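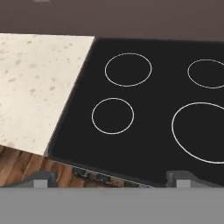 The fault that stopped kitchen testing at Dostness for most of September was found by an operator who was looking for something else.

The company, which has its office in Brandport, trains arm controllers in simulated kitchens before any of the code reaches a real bench. Its simulator is called Villca. The arm that runs the code in the test kitchen is the Grakel, now on its second version.

"I was going through runs to see why the arm kept pausing in front of the stove," the operator says. "It wasn't stuck. It was reading a force that shouldn't have been there."

The arm was pressing on the cooktop. In the simulator, the glass had been given the right height when you looked at it, but the collision surface underneath sat three millimetres lower. A finger could travel through the visible glass before the software registered contact. The controller learned that this was fine.

"In the sim you lose nothing," she says. "The finger goes in a bit, it comes out, the run gets marked as a success. We had 3,000 runs on that kitchen and 2,579 of them passed. I remember being pleased with that number."

The real cooktop has no give in it. On the second morning of bench work the arm came down at the front left burner with its fingers open, reached the height it had been trained to expect, and kept pushing. The force limit was set at 200 newtons. It should have been 40.

"The glass cracked from the ring out to the edge. You could hear it from the next room. I hit the stop, but the arm had already tripped by then."

The cooktop was switched off at the wall and no one was inside the marked area. She is careful to point out that the first of those was habit. The written procedure at the time did not ask for the power to be isolated during reaching tests, only during tests with liquids.

The force limit is the part she finds hardest to talk about. The higher figure had been set for an earlier job, lifting filled crates, and was carried over when the settings file was copied. Two people signed the checklist. The checklist asked whether a limit had been set, and it had.

"You tick it because it's true," she says. "There's a limit. Fine. The form never asked what the number was."

Her first report blamed the settings file alone. A colleague asked why the arm had wanted to push that hard in the first place, and she went back to the recorded runs. It took her four days to see it, partly because the pictures looked right. The burner rings were where they should be and the counter met the glass in a clean line.

"I must have watched hundreds of those. What you see on the screen and what the arm can touch are two separate models. I knew that. I'd stopped checking it."

The collision surfaces in every Villca kitchen have since been measured against the visible ones. Two other kitchens had the same offset, both at the stove, and a third had a drawer front that was out by a smaller amount. Any run where a finger passes through a surface is now marked as a failure, whatever else happened in it.

The form has changed as well. The limit has to be written out by hand and compared with the one for that task, and the stove is isolated for all bench work.

The retrained controller went back to the bench in January 2023. Its pass rate in simulation is lower than before, and she would not give the new figure. There is still some pausing in front of the stove, which is what she had been trying to fix to begin with.

"I haven't got to the bottom of that one," she says. "It's next on my list."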